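4.2 Greifen von Glasgefäßen im Arbeitsbereich

Für Versuche mit zerbrechlichen Gefäßen gelten im Projekt Halliday dieselben Grundregeln wie für alle beidhändigen Aufgaben. Hinzu kommen Vorgaben zur Handhaltung, die auf den Leitfaden von Ranasinghe und Fothergill zurückgehen. Die nicht greifende Hand bleibt geöffnet und über der Tischfläche, solange die andere Hand das Gefäß hält. Die Greifkraft ist auf 5 N je Finger begrenzt. Abbildung 2 zeigt den Griff am Glas unter dem Auslauf der Kaffeemühle. 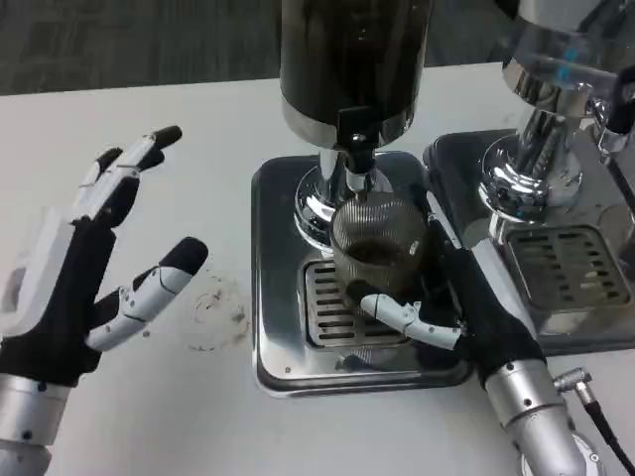 Abbildung 2: Rechte Hand am Glasbecher mit Kaffeemehl, linke Hand geöffnet über dem Tisch.

4.3 Kabelführung und Verschmutzung

Kabel am Unterarm werden nach unten aus dem Arbeitsbereich geführt und dürfen keine Gerätekante kreuzen. Die Steckverbindung ist vor jeder Versuchsreihe von Hand zu prüfen.

Pulverförmige Stoffe verlangen eine eigene Regel. Kaffeemehl auf der Tischplatte – in Abbildung 2 links neben der Bodenwanne der Mühle zu erkennen – gilt als Verschmutzung der Stufe 2. Der laufende Versuch darf beendet werden, danach wird die Fläche gereinigt und der Vorgang im Protokoll vermerkt. Spätestens nach 90 Minuten Betrieb sind auch die Fingerglieder und die textilen Flächen der Hand zu kontrollieren.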